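The Furnside Open Day

Tiruwork Fikre signed the visitor sheet at 10:42 on Sunday and was given badge 251. The sheet asked for the purpose of her visit. She wrote "acceptance," crossed it out, and wrote "general interest."

Furnside ran its open days in the old seed warehouse. There was a coffee urn by the door and a row of folding chairs, most of them taken by people from the garden trade. The cell stood at the far end. According to the handout it was called Roman, and its task for the day was shelf restocking, bagged goods, mixed. The handout gave a payload, a reach, and a mean cycle time of 42 seconds per bag. It did not give a failure rate.

She had written the failure rate herself, four years earlier, when she still worked for Nikton. The figure had been in section six of the grasp planner report. Section six had been removed before the report was sold to Dullemia along with the software, and Dullemia had licensed the software to Furnside. She had kept a copy of the section. It was in her coat.

"Flexible packaging is the difficult case," the demonstrator was telling the chairs. He was young and had a headset microphone that he didn't need. "A box has the same shape every time you pick it up. A bag of potting soil has a new shape every time. The planner has to choose a contact point on something that will move as soon as it's touched."

That was her sentence. It was the first line of section two.

She moved down the side aisle until she could see the tabletop, and also the monitor beside the cell, where the wrist view was playing. 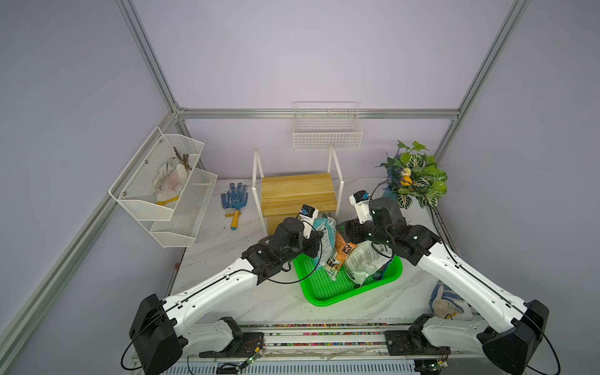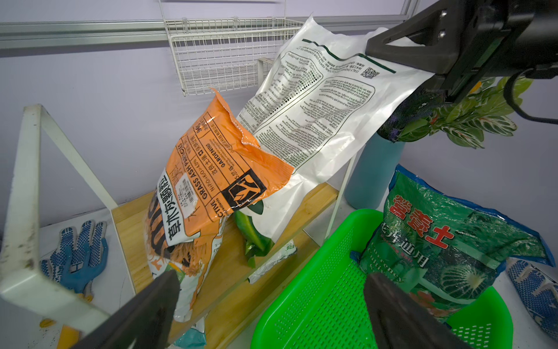
Roman with bagged garden goods, Furnside open day. First picture: both arms at the green tray. Second picture: wrist view, with the white fertilizer bag held at its top corner.

A top corner grip was permitted. She had permitted it. The film at the corner is doubled by the seal and will carry the load if the contents have settled. If they haven't, the bag rotates about the grip point and the lower edge swings out. The planner was supposed to check for this by lifting a short distance and waiting 300 milliseconds for the swing to damp. She watched the arm lift. She counted under her breath, uselessly, because a person can't count 300 milliseconds.

"It's stopping," said a man in the second row.

"It's measuring," said the demonstrator. "That pause is in the original code. We tried taking it out in April to improve the cycle time, and we put it back the same afternoon."

"Why?"

"We spent the evening sweeping."

The chairs laughed. Tiruwork did not. She was looking at the log window under the wrist view, where the attempts scrolled past in gray type. Attempt 995 closed with a status of OK. The next one opened. The status codes were the ones she had assigned, including code 7, which she had meant to rename and never had.

When the session broke for coffee she went up to the rope.

"What's code 7?" she asked.

The demonstrator took off his headset. "Regrasp after slip. It's labeled 'sorry' in the source. We left it that way."

"How often do you see it?"

He looked at her badge, which had only the number on it. Then he turned the monitor a few degrees toward her and opened a summary page. The slip rate was roughly a third of what she had written in section six. Under the table was a note on method, two paragraphs long, and under the note was a line that read: baseline figure missing from supplied report, please advise if known.

"We've asked Dullemia twice," he said. "They say there isn't one."

Behind him the arms had gone back to their rest position. She read the note on method again. They had changed the finger pads and kept the wait. It was a reasonable thing to have done.

She took the folded pages out of her coat and checked that they were in order.

"Do you have a copier?" she said.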